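## Turno de saída

O refeitório da Masteck encerrou o serviço de almoço com 200 refeições servidas e uma bandeja por devolver. Hongjun Tian registrou a diferença na folha, conferiu a pilha duas vezes e fechou a válvula do gás.

O procedimento da empresa era claro. Toda bandeja não devolvida exigia um formulário, em duas vias, assinado pelo responsável do turno e pelo usuário. O usuário, neste caso, era Jianguo Pan, mesa 8, último dia de trabalho depois de 2.808 turnos no setor de calibração. O número constava do sistema de ponto. Pan nunca o mencionara.

Tian subiu até a copa do segundo andar. Pan estava diante da pia, de casaco, com as mangas arregaçadas.

— Falta uma bandeja — disse Tian.

— Eu sei. Quis lavar.

— A máquina lava a 85 graus.

— A máquina não tira o que fica entre as ondinhas do fundo. Reclamei em agosto.

Tian lembrava-se da reclamação. Fora arquivada sob "Utensílios, diversos", com a anotação de que o relevo antiderrapante atendia à especificação. Ele mesmo escrevera a anotação.

Pan secou as mãos, dobrou o pano em quatro e assinou o formulário no lugar indicado. No campo "motivo do atraso" escreveu: limpeza manual. A letra era pequena e alinhada à margem, como nos relatórios de calibração.

— Onde deixo o crachá?

— Na portaria. Eles emitem recibo.

Pan agradeceu e desceu pela escada. Tian ficou com as duas vias na mão. A norma previa inspeção visual antes da baixa, e ele a fez junto à pia, passando a vista pelo relevo até o canto da borda. No campo "estado do item", escreveu: vazia, sem avarias. 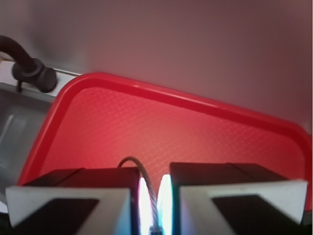
## Turno de entrada

A folha seguinte abriu com a pilha completa. Tian anexou a primeira via, guardou a segunda na gaveta e retirou do arquivo a reclamação de agosto. Riscou "diversos" e encaminhou o papel à manutenção.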